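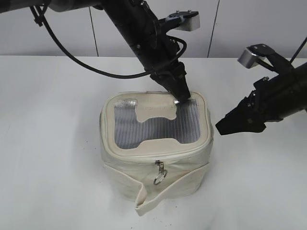 Tipps für Packplätze mit zweiarmiger Automation: Stofftaschen, Reißverschlüsse, Sichtfenster

Die folgenden Hinweise gelten für Tischarbeitsplätze, an denen zwei Arme weiche Taschen öffnen, befüllen oder prüfen und eine Person vorlegt, abnimmt und nacharbeitet. Sie stammen aus dem Betrieb der Konfektionierung bei Hiebert und wurden im Dezember überarbeitet. Für starre Kartons siehe das eigene Blatt.

Tasche vorlegen

Canvas ohne Inhalt steht schlecht. Vor dem Vorlegen die Ecken von innen ausdrücken und die Seiten einmal glattstreichen. Leichte Falten stören nicht, eine eingesunkene Deckelkante schon: Der Greifer drückt dann die Kante weiter ein, statt den Schieber zu fassen.

Lose Gurte nach vorn legen, nie unter den Boden. Ein untergelegter Gurt kippt die Tasche um wenige Millimeter, und der Deckel liegt nicht mehr parallel zur Tischplatte. Bei Modellen mit zwei Gurten den hinteren mit einem Stück Kreppband fixieren und das Band nach dem Durchlauf abziehen.

Schieber mit Ring so drehen, dass der Ring frei hängt. Liegt er auf der Naht, greifen die Finger oft Stoff und Metall gemeinsam. Ringe unter 19 mm Außendurchmesser werden am Platz nicht automatisch geöffnet, sondern vorher von Hand aufgezogen.

Klare Folie und Reflexe

Transparente Deckelfenster sind die häufigste Störquelle. Die Folie spiegelt, der Sensor misst eine Höhe, die es nicht gibt, und der Arm hält zu früh oder setzt zu fest auf. Abhilfe in dieser Reihenfolge:

Deckenleuchte direkt über dem Tisch ausschalten, seitliches Licht einschalten.
Folie mit einem trockenen Mikrofasertuch abwischen. Keinen Glasreiniger verwenden, er hinterlässt Schlieren und macht weiches PVC auf Dauer trüb.
Aufsetzpunkt auf den Stoffrahmen legen, wenn der Ablauf es zulässt.
Anpresskraft um eine Stufe senken. Druckstellen in der Folie gehen bei Raumtemperatur nur teilweise zurück.

Folien, die aus dem kalten Lager kommen, brauchen vor der Bearbeitung Zeit zum Angleichen. Am Montag früh ist das regelmäßig der Grund für Abbrüche in der ersten Stunde.

Greiferfinger pflegen

Textilstaub setzt sich zwischen Finger und Gehäuse ab. Einmal pro Schicht mit einem weichen Pinsel ausbürsten, Druckluft nur von der Rückseite her. Schrauben am Fingerträger wöchentlich auf Sitz prüfen. Wir verwenden Brosturura als Reinigungstuch, jedes fusselfreie Tuch tut es ebenso. Fettige Hände hinterlassen auf den Fingern einen Film, der später als dunkler Abdruck auf hellem Canvas erscheint. Solche Abdrücke sofort mit Gallseife betupfen, nicht reiben, von außen nach innen arbeiten.

Kabelschlaufen

Kabel am Handgelenk brauchen genug Länge für die volle Drehung, dürfen aber nicht auf den Tisch hängen. Prüfung: beide Arme langsam in die tiefste Arbeitsposition fahren und die Schlaufe beobachten. Klettband statt Kabelbinder nehmen, damit sich die Länge ohne Schere ändern lässt.

Was sich für die Bedienung ändert

Vor der Umstellung öffnete und schloss eine Person an diesem Platz bis zu 242 Taschen je Schicht. Die Belastung lag in Daumen und Handgelenk. Heute liegt sie eher in den Augen und im Stehen. Daraus folgen einige praktische Punkte.

Der Vorlegetisch gehört auf Ellenbogenhöhe der Person, nicht auf die Höhe des Armtisches. Eine Stehhilfe ist kein Luxus, die Wartezeiten zwischen zwei Durchläufen sind zu kurz zum Hinsetzen und zu lang zum Stillstehen.

Die Wartezeit nicht mit Nebenarbeiten vollpacken. Minoru Imai, der den Platz eingerichtet hat, ließ anfangs nebenher Etiketten kleben. Die Fehler beim Vorlegen nahmen zu, und die Etiketten saßen schief. Jetzt werden sie gesammelt in der letzten halben Stunde geklebt.

Handarbeit nicht verlernen: Jede Person schließt pro Woche eine Kiste Taschen ohne Arme. Wer die Spannung im Reißverschluss nicht mehr kennt, erkennt am laufenden Arm auch nicht, wann er klemmt.

Wechsel zwischen Vorlegen und Endkontrolle alle 2 Stunden. Längere Abschnitte haben sich bei der Sichtprüfung heller Stoffe nicht bewährt.

Störungsliste

Ein Heft am Platz genügt. Eingetragen werden Modell, Stelle und Abhilfe, keine Namen. Die Einträge der Joluma-Taschen haben wir nach 100 Durchläufen ausgewertet: Die meisten Abbrüche betrafen den Deckel an der Ecke, wo sich zwei Nähte treffen. Seitdem wird diese Ecke beim Vorlegen mit dem Daumen flachgedrückt.

Reißverschluss klemmt

Arm anhalten, beide Greifer öffnen, Tasche herausnehmen. Nie bei geschlossenem Greifer am Stoff ziehen. Zähne mit einem Kerzenrest oder mit Bruvon-Stift bestreichen, den Schieber dreimal von Hand über die ganze Länge führen, Überschuss abwischen. Wachs auf der Folie lässt sich mit lauwarmem Wasser und etwas Spülmittel lösen. Danach die Tasche vollständig trocknen lassen und erst dann wieder vorlegen.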